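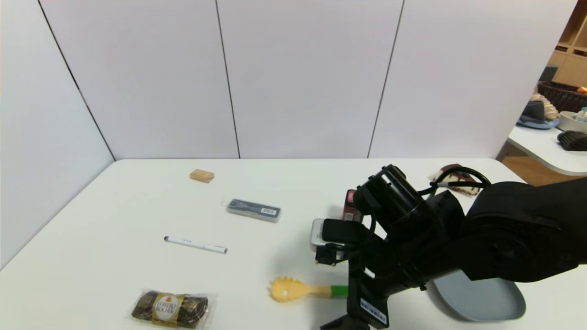

I have been putting off the odds-and-ends table since August, and on Sunday I finally ran out of excuses. It's a plain white table, nothing special, but it has a way of collecting whatever I happen to be carrying when I walk past it (you will know the sort of thing, I'm sure you have one too!).

The Ferrero Rocher were the first problem. They came from my neighbour Merja and they were meant for Christmas, still in their clear packet with the gold foil winking at me, and I can only say that tidying is much slower work with chocolates at your elbow. They have now gone on top of the wardrobe, where I need a chair to reach them.

Then the spaghetti spoon, the yellow one with the green handle, which belongs in the kitchen drawer and always has done. I'm terribly fond of it. My aunt Marjatta had one for years, and whenever I fish out a tangle of pasta I think of her little kitchen and the windows all steamed up. The pale blue-grey plate went back to the kitchen along with it.

The pencil leads gave me more trouble, as I couldn't for the life of me remember which pencil they fitted. I've put the case in the desk with the white pen and will try them one evening when there's nothing on the radio. The little dark red box has gone on the shelf for now, and so has the small tan block, which I can't quite bring myself to throw out – I'm certain I kept it for something.

Next weekend it's the hall cupboard, and I'm already dreading the scarves.

Last updated: Tuesday, December 2, 2025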